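Last touched in August. Questions go to Lucero Urrego.

**Is a home warranty worth $596 a year?**

I doubt it. Olwood's plan looks generous until you read the exclusions.

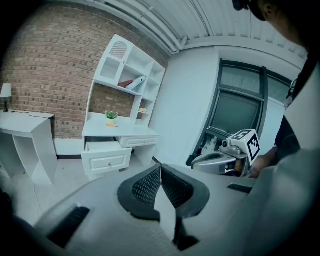

Then there's the service fee, 40 dollars a visit. "Mechanical parts" sounds broad too, but try claiming for anything you hold in your hand, like a gripper with black mesh pads. Fixed systems only.

**Do they cover built-in furniture?**

Sometimes - ask for it in writing. 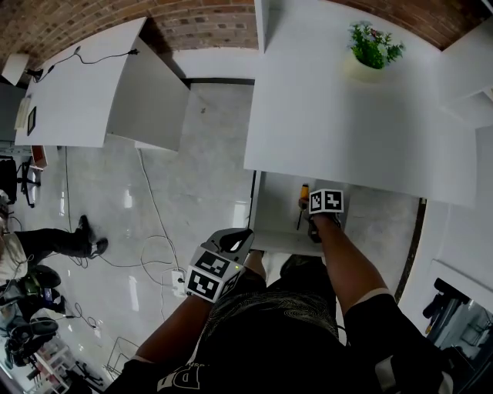
*Screwdriver in hand at a white desk drawer.*

**Can I pick my own repair person?**

Supposedly, up to $200.
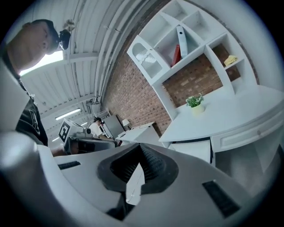
Iken says the same, and I'd want proof. A man in a black T-shirt could be anyone, so ask for a license number before work starts.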